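Breakfast Table Setting Takes Center Stage at Brokwood

August 30, 2024

The breakfast table has become the favorite subject at Brokwood this summer, and it's easy to see why once you start looking at the dishes. The tableware group has spent the season working out how a simple morning setting should look and feel, from the mat on the table to the bowl you pour your cereal into, and the results go on show at the Grunidville community hall next month.

The project started in March, when Rhiannon Howells brought a box of her own odds and ends to a planning meeting. None of it matched. There were bowls from one set, cups from another and a glass that didn't seem to belong with anything, and people around the table kept picking things up and swapping them around until the meeting ran well past lunch.

"I wanted to see what happens when you stop buying by the set," said Howells, who put the display together. "Most of us eat breakfast out of whatever is clean. I think that can look wonderful!"

Her starting point is a big round mat in a soft gray. Howells likes gray because it gives strong colors a place to sit, and strong colors are what she loves best. The cereal bowl is teal. Its companions run to orange and red, with warmer, sandier tones for the cups and a faceted glass in amber gold for juice. Put together on a pale table — or on a wood one, which Howells slightly prefers — the whole lot looks cheerful without much fuss.

The teal bowl has turned out to be the piece everyone asks about. It has a matte finish and a narrow foot, and it's deep enough that a good helping of flakes stays put when the milk goes in. Visitors to the summer open house wanted to know where they could get one just like it. Howells had to tell them she found hers at a yard sale in Plakbridge, and she has been back twice to look for more.

The Grunidville show will have 13 settings in all, each laid for one person. A few of them stay with breakfast, and the rest branch out into soup, afternoon snacks and a late supper of toast and fruit. There's a tray at some of the places too, for anyone who'd like to carry the meal out to the porch. Two of the settings were put together by students from the evening pottery class, who made their own bowls for the occasion and got the last of them out of the kiln only last week.

The Tennant Room, just off the main lobby, will host the display. It gets lovely light early in the day, and the doors will open at 9 each morning so people can see the colors at their best. Cereal, milk and coffee will be put out on the side counter, and guests are welcome to help themselves and take a seat. Children can try laying a place of their own at the low table by the window, with plenty of spare cups and plates to choose from.

Howells is also asking local households to send in a snapshot of their own breakfast table for a wall of pictures near the entrance. Prints of any size are fine. Leave them at the front desk with your name on the back, and please say if you want them returned. She says she's especially keen on the tables that haven't been tidied up first.

Admission is free, and no booking is needed. Parking is behind the hall, with the entrance on the side street while the front steps are being repaired. Groups who'd like a guided visit can call the hall office ahead of time, and Howells will be there most mornings to talk bowls with anybody who stops by.
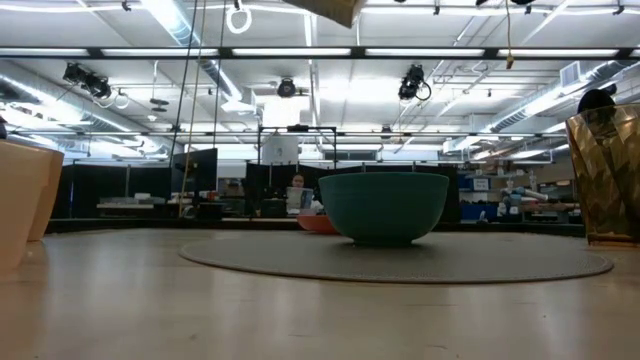
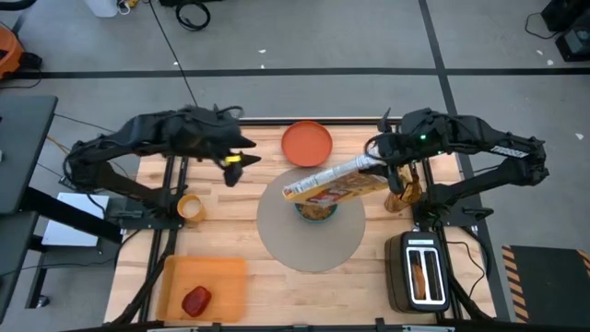 Teal bowl on a round gray mat, on the tabletop in the first picture and with cereal-like food in it in the second.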